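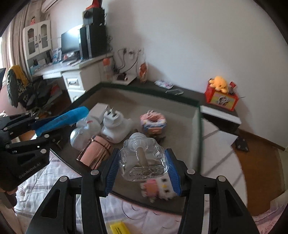

Cukia is my running list of everything that lives on the low table in our front room, kept as plain text files so I can read them on any machine. I started it after losing the same charger twice in one month (both times it was right there, under a bag). The table is a low rectangular one with a dark glass top and dark green trim, and it collects whatever people put down: a white box, a two-pin power adapter standing upright, a shiny rose-gold container, a stack of pink and blue packets, a clear glass bottle with a thick stopper. All of that gets logged, even the plastic bag!

What's in the folder

There are 30 files, one per tidy-up. Each line is one item, with a short name, where it sat (left, middle or right) and where it went afterward. 29 of them are complete. The last one stops halfway down because I got called to dinner and never went back to it - sorry.

Names are whatever I call the thing out loud. If there's a code on it I copy that too, so the bottle goes in as "clear bottle, 2023062FA01". Packets that sit in a stack get a single line, and I know that bugs some people, but I'm not splitting them.

Places

Ovside is my name for the table. Narkulville is the desk against the wall, with the monitor, the tower and everything piled on top of the tower. Rawashdeh is the box in the hall for stuff I can't place. At last check it held 19 things, mostly cables.

Known problems

The sheet under the table gets its own line in some files and not in others. Also, 2 files use "charger" where the rest say "adapter". I plan to fix both in April.

Using it

Copy it, change the place names, make your own. If you spot a typo, send me the file name and the line - I fix those pretty fast.

Last updated March 29, 2026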